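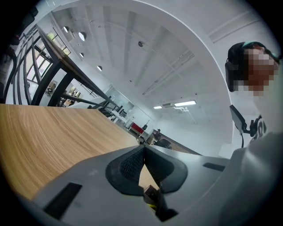

About Brondstead

Brondstead is a shared office and study building. We rent desks by the month, meeting tables by the hour, and the whole upper level for evening events when the calendar allows. Six people work here full time.

The company was started by Nassoro Okoth and Amrit Pelletier. They had both been managing floors in larger office buildings and kept getting the same two complaints from tenants: the rooms were dark, and there was nowhere to spread papers out. When the old Mfaume print supply building came up for lease they went to see it twice in one afternoon and signed the following month. The first members moved in that October, before the kitchen was finished.

The space

We have 2,000 square meters over two levels, of which 1,331 is open floor. The rest is storage, restrooms, the kitchen, four closed rooms and the mail area.

The windows are the reason we took the building. They are tall, divided into panes by black mullions, and we have kept the furniture near them low so that daylight reaches the middle of the floor. The pendant lights are round and white and hang in a line. The ceiling panels stay on during open hours. If the light over your desk bothers you, tell the front desk and we will move you to another spot.

The stair has a black metal railing with a pale wood handrail. It gets a lot of hands on it and we wipe it down every morning. Please do not lock bicycles to the posts or hang coats on them. There are hooks by the door.

The tables

The tables upstairs are wood veneer in a light brown with a straight grain. They are meant to be worked on, and people do cut samples, sort mail and build models on them. We ask for three things:

Use a cutting mat. Mats are in the cabinet by the printer.

Put a coaster or a cloth under hot drinks.

Clear the table when you leave, including chargers. Anything left overnight goes to the lost property shelf for two weeks.

Repairs are done by Nivis, a furniture shop that also made the shelves in the mail area. If you see a lifted edge or a chip, write down the table and leave the note at the front desk. Small chips are easy to fix early and expensive later on.

Who works here

Members include bookkeepers, two architects, a translation office, a seed catalog, several graduate students and a company that teaches driving theory. Plirnudia, which publishes walking maps, has been here longest and holds the corner by the back stairs. Last year we booked 1,829 hours of meeting table time, most of it by members and the rest by neighbors who needed a place to sit down with a client.

Nassoro looks after the building and the leases. Amrit handles memberships, events and billing. Both have desks on the open floor and can be interrupted.

Visiting

Tours take half an hour and you do not need to be looking for a desk to come on one. Ring the bell at the side entrance, not the loading door. The elevator is to the left as you come in. There is street parking on the north side only, and it fills up early. Day passes are sold at the front desk until noon.

Dogs are welcome downstairs.

Page last updated 12/09/2024

6 shares 0 comments

Search this site Enter keywords Go

Contact | Membership terms | House rules | © Brondstead. All rights reserved. | Back to top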